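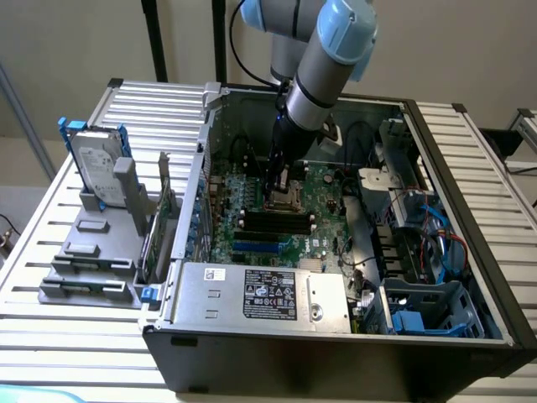 Wahyudi Entili maintains that the office desktop tower is the last household machine designed by people who expected someone to open it, and few who have worked on one disagree for long. The remark is usually repeated in discussions of so-called tool-free cases, the plain black boxes that filled offices for the better part of 20 years and now fill cupboards.

Tool-free case

A tool-free case is a computer housing that can be opened and largely emptied by hand. One side panel comes away, the tower is laid on its other side, and the parts meant to be touched are coloured to say so. Blue is a common choice. The colour marks latches, release tabs and the rails of the drive caddy, a plastic cradle that grips a hard drive without screws. The term is generous -- the power supply and motherboard are generally still screwed down, and the screwdriver is never far away.

Layout

The motherboard takes up most of one wall, with the memory slots set close to the processor socket and the expansion slots further off. Ports are grouped at the rear, where they can be reached only by crawling under a desk. Drives live towards the front in a metal cage, joined to the board by cables which are always slightly too short or far too long.

Dismantling

The repair workshop at Stusholm, which strips old towers for parts, removes the drive first, then any expansion cards, then the memory. Cards are stood upright in a tray with their metal brackets still attached. The processor is left until late, as the socket beneath it forgives very little. A practised hand is said to need 18 minutes for the whole job, a figure that leaves out looking for the dropped screw.

Variants

Lomada sold its cases in 2 depths, the shallower of which would not take a full-length card. Menon used 3 kinds of caddy, none of them interchangeable, and printed the same fitting diagram for all of them. Loose caddies remain the part most often asked for at Stusholm, and the part most often thrown out with the old drive.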